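Home | News | Projects | Training | Events | Contact

Druvow sets its budget for folding grippers, and the first two pairs are here

Last updated: 2026-05-16

Druvow has signed off on its equipment plan for the coming year, and for those of us who have been waiting for the laundry and linens project to get proper tools, it is very good news! The plan pays for 10 pairs of hand-held grippers, the mounts and spare jaws that go with them, and a robot arm station to be ordered once the first round of work is finished.

The grippers come from Ostanport, which won the order in April over one other supplier. Two pairs have already been delivered and are in daily use. The other eight will follow in two batches, with a pause between them so that anything we learn from the early pairs can go into the later ones. Ostanport has agreed to swap the jaw tips at no charge during that pause, and that made a real difference when the offers were compared.

Jenő Bíró, who wrote the plan, began with a much shorter list. His first draft had one arm station, one pair of grippers and a large line for repairs. "I had it backwards," he says. "The arm is the exciting purchase, so I put it at the top. Then I sat down and worked out how many hours of hand work we need before an arm has anything to learn from, and the whole sheet got turned over."

The new version spends most of the first-year money on grippers, storage and people's time. The arm station moves to the second half, when the project will know how wide a reach it needs and whether one arm or two makes sense. Szilágyi, the workshop down the road that already looks after our test benches, will handle servicing under an 11-month agreement. Cables and straps are on a separate line this time (anyone who remembers last year's overspend on cables will be pleased).

Fabric gets its own line too, and it is a bigger one than you might expect. The plan calls for 38 sets of bed linen in different colors, sizes and weights, from thin cotton to heavy winter covers. Rozália Dudás has been doing the buying, mostly from hotel clearance sales, and she has kept costs well under the estimate so far. She is still looking for patterned sheets and anything with buttons or ties, so if you have a good source, let her know.

Work with the first pairs has centered on flat pieces laid out on a bed: taking hold of the near corners, keeping the edge straight between them, and dealing with the bits that stick out where they shouldn't. It sounds simple until you try it with two fingers on each hand. Dudás thinks a small piece of cloth is a better teacher than a duvet cover, and she has been starting every new operator on one.

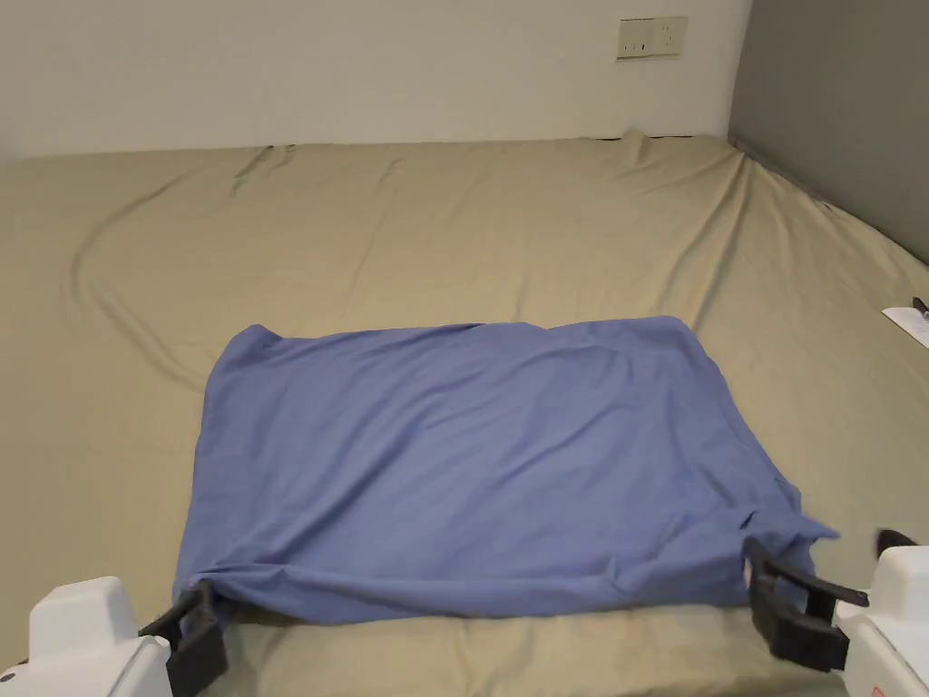
Both near corners of the blue fabric in the gripper jaws, with one loose flap still showing at the right.

The jaws themselves have been the big talking point. Operators like the long fingers for cloth, but the team wants to compare them with a shorter set before the next batch is confirmed. Fendorov has offered to lend a sample set for the trial, and the plan leaves a small reserve to buy more if they do well. Bíró would also like to price a softer tip for thin fabric, though that may have to wait.

Next on the calendar is a spending review after the second delivery, when the team will decide whether to keep the arm station as planned or move part of that money into a second bed and more operator hours. Departments that want to borrow a pair of grippers before then should send Bíró a short note with the dates and the task. Training takes one morning, and there are still places in the next group. Go and try it!

Contact the news desk | © Druvow | Back to top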